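Why Do So Many Things Have the Shape of a Fork?

For readers from 7 to 10 years
Last changed: Jul 8, 2021

Take a pencil and draw the letter Y. It is one line that becomes two lines. Such a shape is called a fork, the same word that we use for the thing you eat spaghetti with. When you know this shape, you will find it in many places, also inside your own body.

The tree

Let us start with a tree. On the small island Skurkholm there is an old oak that has stood there for 200 years. When it was young, it was a thin stick with a few leaves. Then a bud on the side began to grow and became a branch. The branch made new buds, and these became smaller branches. Every place where a branch begins is a fork.

Why does the tree do this? A leaf needs light. If all leaves sat on one straight pole, the upper ones would stand in the way of the lower ones. With many branches, the tree can hold its leaves far out to all sides.

Under the ground the roots make forks too. They spread out to find water, and they hold the tree when the wind is strong.

The river

The river Yap is 18 miles long and meets the sea at Gratport. If you could fly over it like a gull, it would look like a tree that lies on the ground. The small streams in the hills are the twigs. Two streams meet and become a bigger stream, and the bigger streams meet and become the river, which is the trunk.

Do you see what is different? In the tree, the water goes from the trunk out to the twigs. In the river, the water goes from the twigs to the trunk. The shape is the same, but the direction is the opposite one.

Your own body

Breathe in slowly. The air goes down through a pipe in your neck. Behind your chest bone this pipe makes a fork, and one part goes to the left lung and one part to the right lung. Inside the lungs the pipes divide again and again, until they are thinner than a hair. At the ends there are very small bags of air. There the oxygen goes into your blood.

Your blood travels in forks also. A big blood vessel leaves the heart and divides into smaller ones, so that blood can reach even your little toe. 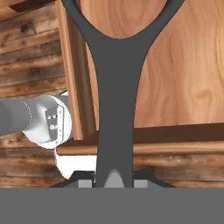 A little counting

Forks make big numbers very fast. Begin with one line and let it divide into two. Let each of the two divide again, and you have four. After the third time you have eight. After 6 times you have 64 ends, and after ten times you are already past 1,000. You can try it on paper — but take a big sheet, and sharpen your pencil first!

Go and look for forks

The path behind the school in Gullside has a fork where you must choose between the beach and the hill. Perhaps there is one near your home too. Look also at:

the lines on the back side of a leaf
a deer's antlers
lightning, but only from inside the house
a crack in dry mud

October is a good month for looking at trees, when many leaves have fallen and the branches are easy to see. Choose one twig high up and follow it with your eyes down to the trunk. How many forks did you pass?

Words to remember

Fork: a place where one thing divides into two.
Bud: a small part of a plant that can become a leaf, a flower or a branch.
Blood vessel: a tube in the body that blood flows through.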